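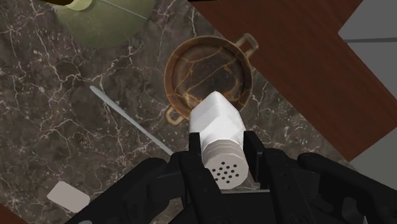
Figure 3. Wrist view, shaker task. Shaker held between the fingers, pour holes toward the camera.

4.2 Comparing two grippers in the kitchen scene

This section covers the side-by-side gripper trial in Gatdale. You run the same pick-and-hold task with the Drisel gripper and then with the Kong gripper, on the same arm and with the same controller settings, and compare the logs. Complete section 4.1 (scene and asset check) first.

Before you start

You need:
Gatdale with the kitchen asset pack loaded
Both gripper profiles, installed under Profiles > End Effectors
An Arach controller session, local or remote
Free disk space for two full runs with both camera streams saved

Note: Profiles saved before the June release use the old finger pad friction model. Re-export them before comparing anything. The loader accepts old profiles without a warning.

Setting up the trial

1. Open the kitchen scene and select Reset All. Wait until the object list stops updating.

2. In the Task panel, choose Shaker Over Pot. The target object is the salt shaker and the goal region is the volume above the pot.

3. Set the episode count to 40. Fewer episodes will run, but the report page leaves the spread columns blank.

4. Set the scene seed to 3576. Both grippers must run from the same seed or the object positions will not match from one run to the next.

5. Set Max Steps to 4000. An episode that reaches this limit is logged as a timeout and is kept separate from drops.

6. Under End Effector, load the Drisel profile. Confirm that the tool center point moves to the midpoint between the finger pads.

Caution: If the tool center point stays at the wrist flange, stop and reload the profile. Running with a wrong offset drives the fingers into the countertop, and the contact solver may hang.

7. Open Cameras and turn on Wrist and Shoulder. Turn on Save Streams for both.

8. Select Run. When the run ends, save the log under a name that includes the gripper and the seed.

9. Select Reset All again, load the Kong profile, and repeat steps 6 through 8. Do not change the grip force or the approach speed between runs.

Choosing a camera for review

The wrist camera is the better view for judging pad contact. It shows both fingers and the held object at close range, and small slips can be followed step by step. It says little about the arm. Use the shoulder camera to check arm posture and to see where the gripper is in relation to the rest of the counter.

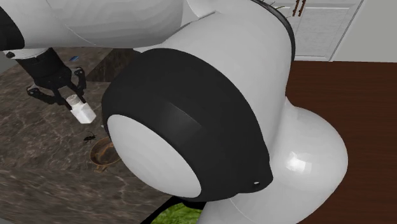
The shoulder camera moves with the mount, and in some postures a joint housing takes up much of the image. Clearance cannot be judged from that view alone. If the goal region is hidden for long stretches, add the fixed overhead camera — it costs some frame rate, but the physics step is not affected.

Note: Camera placement is part of the scene file, so a moved camera stays moved after Reset All. Save under a new scene name if you want to keep the factory placement.

Reading the results

Open Reports > Compare and select the two logs. Check these columns first:

Grasp: closure with contact on both pads.
Hold: object kept inside the goal region for the full hold time.
Tilt: angle between the long axis of the object and vertical at the end of the hold. A tilted object still passes Hold.
Timeout: episodes stopped by Max Steps.

A high Grasp score with a low Hold score usually points to pad friction or grip force. A low Grasp score with few contacts logged usually points to the tool center point or the approach path. Replay two or three failed episodes from each log before changing any setting.

Known issues

Controller sessions left open overnight may drop the second camera stream. Restart the session before each run.

The Compare page sorts logs by file name — the order shown is not always the order in which the runs were made.

Tilt is reported in radians in the exported table and in degrees on screen.

Section last revised Mon 3 December. Continue with section 4.3, Changing finger pads.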